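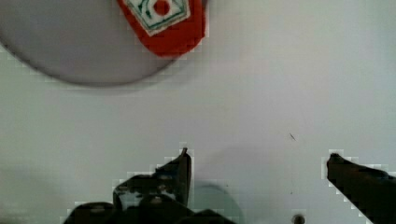

Operating expenses are where most of the arguments in a commercial lease come from, so we're giving them a whole evening. Rent is easy to read. It's on page one, it's a number, everybody looked at it before signing. The pass-throughs are buried further back, and I've met tenants who were three years into a lease before they read that section at all. To get going, let the big gray plate stand for the building and the red piece sitting on it stand for your tenant's suite. The tenant only occupies the red part. What they pay for is the red part plus a slice of all that gray (lobby, corridors, restrooms, the electrical room), and tonight is about how big the slice is and what gets charged against it.

Commercial Leasing for Brokers and Small Owners
Handout 3: Operating expenses, shares and base years
January 14, 2023

Bring a calculator. Your phone is fine.

1. Usable and rentable

Usable square feet: the space inside the tenant's own walls. Rentable square feet: usable, plus a share of the common areas. Rent is nearly always quoted on rentable.

We'll use the same tenant all night. Zaser is a small design firm leasing in the Dullow Building. Their suite is 8,500 usable square feet, and in this building usable comes out to 85 percent of rentable. So divide 8,500 by 0.85 and you get 10,000 rentable square feet. That's the number in the lease.

Please don't multiply 8,500 by 1.15! You get 9,775 and it's wrong, and I see it every term. If you want to go up from usable you need the load factor, which here is 10,000 divided by 8,500, or a little under 1.18. Ask which way the landlord's percentage runs before you write anything down.

Also ask who measured, when, and to what standard. Buildings get remeasured, and for some reason they hardly ever get smaller.

2. Pro rata share

Tenant's rentable square feet divided by the building's rentable square feet. The Dullow Building is 125,000 rentable, so Zaser's share is 8 percent.

Look hard at the bottom of that fraction. Some leases say "rentable area of the building" and some say "leased area of the building." If the second one is in there and the place is half empty, your tenant's share balloons, and they end up carrying the empty floors. Riet Postma, who taught this section before me, used to circle that word in red on every lease that came across her desk, and I've picked up the habit.

3. Who pays what

Quick review from last time, since a few of you missed it.

Gross (full service): tenant pays one rent, landlord pays the operating costs out of it.
Modified gross: somewhere in the middle, usually with a base year.
Triple net: tenant pays base rent plus its share of taxes, insurance and maintenance.

These labels are used very loosely. I've read leases titled "triple net" where the landlord kept the roof and the structure, and others where the tenant got everything down to the foundation. Read the clause and ignore the title. When Mahfuz Sikder comes in next month he'll go over two retail leases that are both called NNN and have almost nothing in common.

4. Base years

Under a base year lease the landlord absorbs expenses up to whatever they were in the base year, and the tenant pays its share of any increase after that.

Say base year expenses at Dullow were $200,000, and the year after they hit $285,000. (That's low for a building this size, I know, I want easy arithmetic.) The increase is $85,000. Zaser pays 8 percent of the increase, so $6,800.

Things to check:

Is the base year a calendar year or the first twelve months of the term? If Zaser moves in during September and the base year is the calendar year that's mostly gone, their increases kick in just a few months after the boxes are unpacked. Tenants generally want the following year.

Were taxes fully assessed in the base year? A new or freshly renovated building may have been taxed at its old value. The reassessment lands later, and it lands on the tenants.

Was anything left out of the base year that's included now? If the landlord adds a security contract in year two, I'd want the base adjusted as though it had been there from the start. Landlords will push back. Ask anyway.

5. Gross-up

OK, slow down for this one. It looks like a trick and mostly isn't.

Some costs move with occupancy (cleaning, trash, some utilities) and some don't (insurance, property tax, the guy who mows). Gross-up adjusts only the ones that move, to what they would have been in a full building.

Suppose the building is 60 percent occupied and cleaning costs $60,000. In a full building it would be $100,000. With no gross-up, Zaser pays 8 percent of $60,000, or $4,800. All the tenants together pay 60 percent of $60,000, which is $36,000, and the landlord eats the rest even though every bit of that cleaning was done in occupied suites. With gross-up, Zaser pays $8,000, and the tenants together pay $60,000. The landlord breaks even.

Vinh Kiều asked last term why a tenant would ever agree to it. Good question! Go back to the base year. If the base year was a half-empty one and it wasn't grossed up, the base is artificially low, and the tenant gets hit with an "increase" every time a new neighbor moves in. So on a base year deal the tenant should want the gross-up, provided it's done the same way in the base year and in every year after. Write the percentage into the lease and use the same one throughout.

6. Caps and exclusions

A cap limits how much the tenant's expenses can climb per year. It usually covers controllable expenses only, so not taxes, insurance or snow. Find out if it's cumulative, meaning the landlord can save up unused room from a cheap year and spend it in an expensive one.

Exclusions I ask for every time: leasing commissions, the landlord's mortgage payments, build-out for other tenants, fines, and capital improvements unless they're spread over their useful life. Management fees stay in, but pin down the percentage and what it's a percentage of.

7. Audit rights

The tenant should be able to look at the books. Watch the deadline for objecting after the annual statement arrives. 60 days is tight for a small firm with a part-time bookkeeper, so ask for more.

For next time

Read the Junura lease in the course folder, the expense article and the two exhibits behind it. Work out the pro rata share and tell me which word in the definition bothers you. Manee Prasertsri and Kieran Lenihan are presenting the landlord's side, everyone else is the tenant. The Masanja amendment is optional but it has a really ugly cap clause if you like that kind of thing.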